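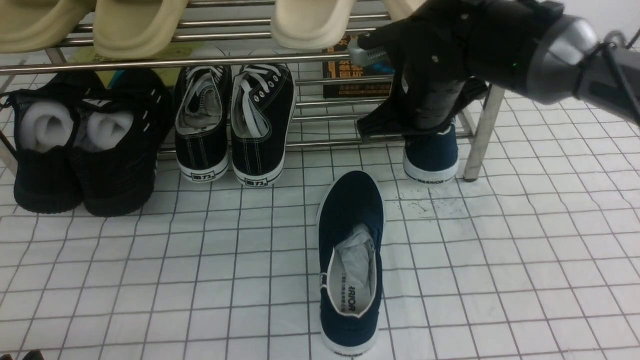 Wotico Two-Tier Shoe Rack, stainless steel

Home > Hallway & Entry > Shoe Storage > Racks

Item no. 478
In stock, ships from Deddale
Usually leaves us in 2 working days. Orders placed Saturday go out with Monday's.

Low rack for the hall, the closet floor or just inside the back door. Two tiers, round metal tubes, polished finish. Nothing to rust, nothing to peel. Wipe it and done.

Been our best selling rack since January. Back in stock now after a long gap, sorry to everybody on the waiting list, you should all have had the email.

What it does well

Open tubes, so grit drops through to the floor and you sweep it up. No trays to take out and wash. Air gets under the soles too, good for canvas and mesh that came home damp.

Slides and sandals: hang them over the front bars of the upper tier, soles facing out. Takes up hardly any depth and you can grab a pair one handed. Cream and other pale colors stay cleaner this way than piled in a basket.

Sneakers: lower tier, heels out. Easier to pull out by the heel, and the toes tuck in under the shelf above. Chunky black soles, flat canvas lace-ups, all sit fine across the tubes.

Ankle boots: lower tier ok if they're soft. Stiff ones go on top. Tall boots no, get the Unach boot stand instead.

Kids shoes: very small ones (toddler sizes) can tip between the tubes. Put them sideways or use the mesh liner, sold seperately.

Specs

Tiers: 2
Material: stainless steel tube
Finish: polished silver
Width: 44 in
Depth: 9 in between front and back tube, a little more at the feet
Feet: rounded ends, slight outward slant on the legs
Assembly: yes, tool in the box
Use: indoor. Covered porch is fine, open yard is not

Measure your wall first please. The width is outside to outside including the feet. Baseboards matter, the feet touch before the shelf does.

Putting it together

1. Lay both end frames flat on a rug or the flattened box. Polished steel marks on tile.
2. Fit the lower tubes by hand, all of them, loose.
3. Same with upper tubes.
4. Stand it up, push down on both ends so it sits level.
5. Now tighten. Lower tier, then upper. Snug is enough.

If it rocks, it was tightened lying down. Loosen everything, stand it up, go again. That's 9 out of 10 of the calls we get.

Care

Damp cloth, drop of dish soap, dry it off after. Fingerprints show on the polish, a microfiber cloth takes care of it. No steel wool, no scouring powder, no bleach. Salt from winter boots should come off same day if you can.

Keeping shoes in shape on an open rack

Knit and mesh uppers sag when they sit around. Stuff them. Rolled white foam inserts work well, push one down into each shoe till it fills the opening and leave a bit sticking out so you can pull it again. Crumpled paper is fine for canvas, use plain, newsprint comes off on light linings. Brush the soles before they go up, white rubber edges especially.

Foam inserts not included with the rack. We sell Li foam rolls, cut to length yourself, see Add-ons.

Whats in the box

End frames, tubes, screw pack with two spares, hex key, one folded sheet of instructions. The sheet still shows the old feet. Rack is the same otherwise.

Add-ons

Mesh liner, fits either tier
Li foam rolls, white
Unach boot stand
Spare screw pack (free if yours came short, just write)

Questions we get

Can I stack two?
No. Legs aren't made for it. Put them side by side.

Does it come in black?
Not right now. Jianguo Yin in purchasing has asked for a matte one, no date yet.

Will it scratch my wood floor?
Rounded feet, so normally no. If you drag it loaded, yes. Felt dots under the feet help.

Do I screw it to the wall?
No need on a flat floor. With climbing kids around, go with a wall unit, this one isn't drilled for it.

Can I get one cut shorter?
No, sorry. Ends are finished at the factory.

Shipping and returns

Flat box, one person can carry it. Returns within 30 days, unused, in the original carton. Scratched in transit? Send a photo of the scratch and one of the box, we replace the part, you keep the rack. No need to mail the whole thing back.

Hotels, studios, changing rooms: trade price on bigger orders, up to 200 racks from stock. Above that ask about lead time. Write to Zeyu Yao at the trade desk, with the delivery zip code and whether you have a loading dock.

Page updated for new feet and new carton. Older racks take the same spare screws.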